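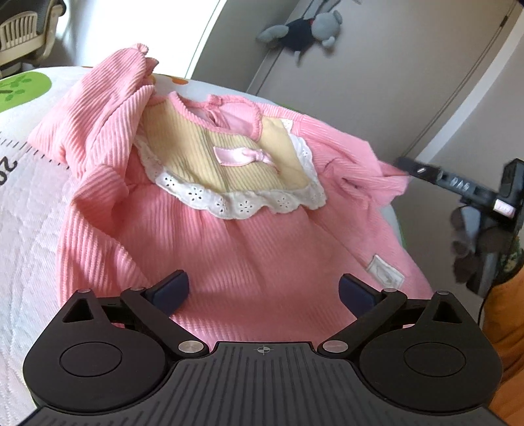 Sewing with corduroy: speaker notes

Siwan Prydderch, Tuststead sewing evening, 16 Jul 2020

Opening

Say hello, thank Dilwyn Parry for the invitation. Mention that the handout has the pressing chart on the back, so people don't need to copy it down.

Start with the question I get most in the shop: is corduroy hard to sew? Answer: no, but it punishes you for cutting it like plain cotton. Most of the trouble happens before the machine is switched on. That's why more than half the talk is about laying out and cutting.

Ask for a show of hands on who has sewn it before. If most have, go quickly through the next part.

What it is

Corduroy is a cut pile fabric. Extra weft yarns float over the base cloth, and after weaving the floats are cut and brushed up into ridges. The ridges are called wales. Pass round the uncut sample so people can feel the floats, then the finished one.

The story that the name comes from "corde du roi" gets repeated a lot. There is no good evidence for it in French. The older English word for this family of cloth is fustian, and "cord" plus "duroy," a coarse woolen cloth, is one suggestion for the rest. Don't spend long on it. Someone always asks.

Wale count

The number on the label is the number of wales in one inch. Low number, fat ridge. High number, thin ridge.

Wide wale: furniture, heavy coats, big cushions. Shows every mistake in matching.
Standard, 11 wale: pants, jackets, overalls. The one to buy if you only buy one.
Fine wale, also called needlecord or pinwale: shirts, dresses, nearly all children's clothes. Folds and gathers without turning into a lump.

Seren Gronow's overalls are a good case. She cut the first pair for her son in a wide wale left over from a chair, and the straps would not go through the buckles. The second pair is fine wale and he wore it all winter. Hold up both.

Some stretch corduroy has a little elastane in it. It is comfortable but the ridges can wander at the seams. Use a stretch needle.

Nap

Stroke the cloth along the ridges one way, then the other. One way is smooth, the other is rough. Smooth going down the body wears better and looks paler. Rough going down looks deeper and richer, and it is what most tailors pick. Either is fine. Mixing them is the problem: a front and back cut in opposite directions look like two different dye lots as soon as you stand near a window.

Demonstration: hold the two brown squares together under the lamp, turn one upside down. Wait for people at the back to see it.

Then chalk an arrow on the wrong side of every piece. Every one, including pocket flaps.

Buying enough

Use the "with nap" line on the pattern envelope. If there isn't one, lay all the pieces out with their tops facing the same way on the floor at home and measure how long it comes to. Expect to need more than for plain cloth.

The Edwards jacket pattern that several of you have was redrawn in 2000. The older version has no nap layout at all, so check which one is in your envelope. Delyth Mathias has the old one and ended up a sleeve short. She pieced the under sleeve and it doesn't show when her arm is down.

Washing first

Cotton corduroy shrinks, mostly in length. Wash and dry it before cutting, the same way you'll wash the finished garment. Overlock or zigzag the raw ends or you'll be picking fluff out of the machine filter. Turn it inside out if you can by tacking it into a tube. Take it out of the dryer while slightly damp and hang it.

Cutting

Single layer wherever possible. Folded right sides together, the two piles grip and creep, and the under piece comes out a different shape.
Follow a wale, don't trust the selvage. Put the grain line on one ridge and keep it there from end to end.
Pin inside the seam allowance.
Sharp shears, long cuts.
For yokes, cuffs and pocket flaps, think about turning the ridges sideways or cutting on the bias. It looks deliberate, and it saves matching.

Sewing

Needle: 80 for fine wale, 90 or 100 for anything heavier. Stitch length 3, a little longer for topstitching. Ease off the presser foot pressure. A walking foot is worth having if you sew a lot of this. If you don't have one, tack by hand, close together, and sew in the direction of the nap.

My own machine is a Hallar and the pressure dial is under the top lid. Yours may be behind the needle bar. Some older ones don't have one.

Bulk: grade the seams, clip the corners, use plain cotton for facings and pocket linings. For a waistband on anything thicker than fine wale, face it with lining cotton. Don't try to turn four layers of corduroy through a corner.

Buttonholes: stabilize both sides, and lay a scrap of wash-away film on top so the stitches sit over the pile.

Pressing

Slow down in this part, it's where garments get spoiled.

Never put a bare iron on the right side. It flattens the ridges and leaves a shine. Press from the wrong side, face down on a spare piece of corduroy or a thick terry towel, with plenty of steam and hardly any weight. Open seams with the tip of the iron only. If you do flatten a patch, hold it over steam from the kettle and brush it up with a soft clothes brush. It mostly comes back. A scorched shine does not.

Wear and mending

Knees, elbows and seats go bald first. On children's clothes put the patch on the inside early, before there is a hole. Match the direction of the ridges even for an inside patch, since the edge prints through.

Hems that are let down leave a line. On dark cloth it can be hidden with a row of topstitching or a narrow braid. I have never got one out completely.

Questions likely to come up

Can I line it? Yes, use something slippery, especially in sleeves.
Can I quilt with it? Yes, but keep the pieces large and use low loft batting.
Where do I buy it? Gramever stocks fine wale in May, when nobody wants it, and it's cheaper then than in the fall.
Does black fade? Yes, at the seams first. Wash inside out, cool.

Closing

Seren Yorath has the sign-up sheet for the pants class. Bring washed cloth. Return the samples to the blue box before leaving.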